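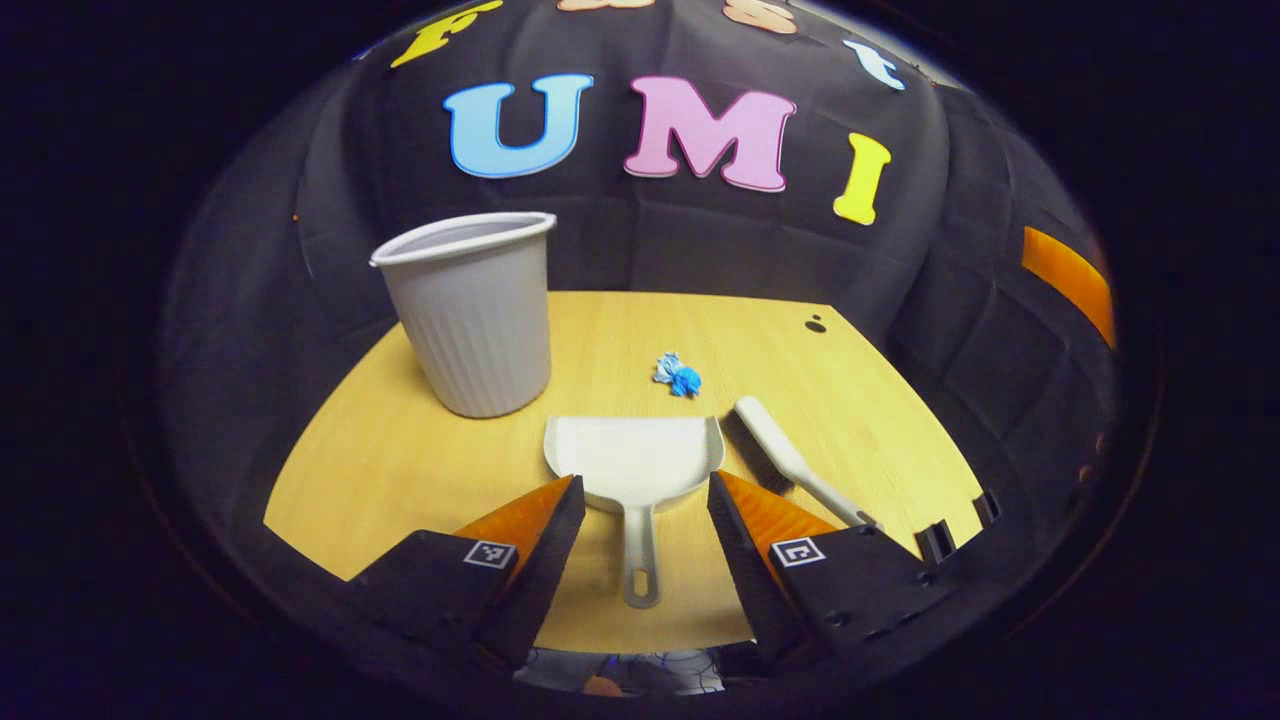
Acoustic Treatment > Blankets & Drapes

Gostau 40 Quilted Sound Blanket

The Gostau 40 is a heavy quilted blanket for lowering echo in rooms with hard walls. It is made by Somel and sold in single panels or in pairs. Typical uses are voice recording, small rehearsal rooms and screening off a noisy corner of a workshop.

Each panel measures 2450 mm long by 2000 mm wide and has a cotton-blend fill between two woven polyester faces. The quilting keeps the fill from sliding down when the blanket hangs for long periods. Grommets run along one long edge and are spaced for the Dinsa ceiling track, but any hook or rod up to 25 mm will fit.

The blanket absorbs mid and high frequencies. It does little below 250 Hz and will not stop sound from passing through a wall. For best results hang it with gathers – allow one and a half times the width of the wall – and leave a gap of 100 mm behind it.

Color: black
Hanging edge: long side
Order code: 3000-G (single), 3000-GP (pair)

Creases from packing drop out after a few days on the track. Vacuum with a soft brush. Do not machine wash, as the fill will clump. Small tears can be closed with the Evus patch kit, ordered separately.

Pairs ship folded in one carton. Orders for over 91 panels are cut to order and leave the plant from February. Track, hooks and end stops are not included.

Contact Sales | Returns | © Somel | Back to top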